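Umska bin picking – our student robot club's data

Hi! I'm Hamidreza Asadi and I look after this folder. It holds 465 pick attempts our club logged with the KUKA arm on Thursday evenings, 144 of them for the scrub brush, which we all got weirdly attached to.

Each run has its own folder with a video, the joint log and a notes.txt (typos are ours, sorry!). Start with run 40 – it's the one I use to check that the loader works. 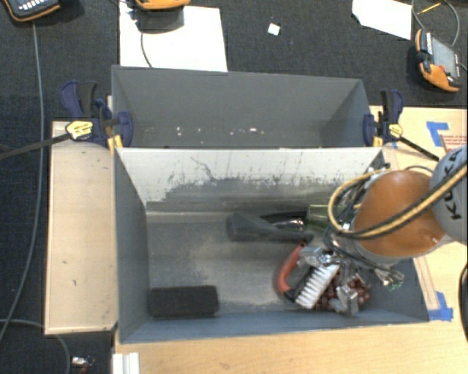

Runs before 267 use the old gripper offsets, so please don't mix them with the later ones. Questions go in the issues tab!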